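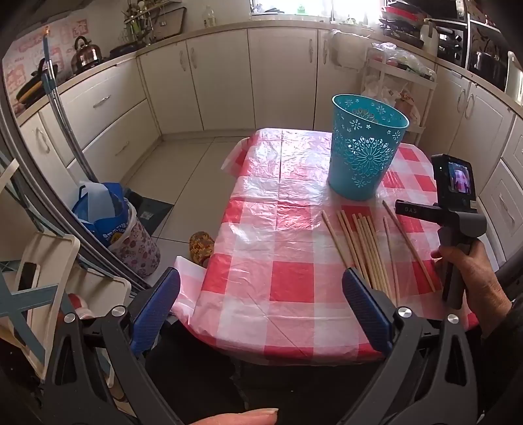
The width readout on the left gripper is drifting again, and I no longer think it is the encoder. After 100 open and close cycles with nothing between the pads, the reported closed width had moved by 2 mm, while the right unit stayed put. On thick objects this hardly matters. On thin sticks lying side by side on a creased plastic cloth, such as the ones next to the teal basket, an error of that size is enough for the log to record a grasp when the pads have closed on air. I checked the linkage pins on both fingers and found play in the lower left one.

Phong Tô wrote on Thursday, September 28, 2023:
> Episode 515 is flagged as a good grasp but the stick never leaves
> the table. Same with several after it. Is this the Milarix
> firmware, or should we re-zero before each session? The Nasum
> logger shows no dropped packets.

Firmware is the same on both units, so I would rule it out. Re-zeroing hides the fault for a while – in my test the offset was back within 300 cycles. Please do not use it as a fix.

What I suggest for now:

Take the left unit out of use until the pin is replaced. Tapsell have the part in stock.

Mark everything from 515 onwards as suspect, left side only.

Do not tighten the pin by hand. I did this in March and the finger jammed half closed, with the motor still driving. The cut-out did not trip and the housing got too hot to hold.

Has anyone on the Trallness rigs seen the same wear?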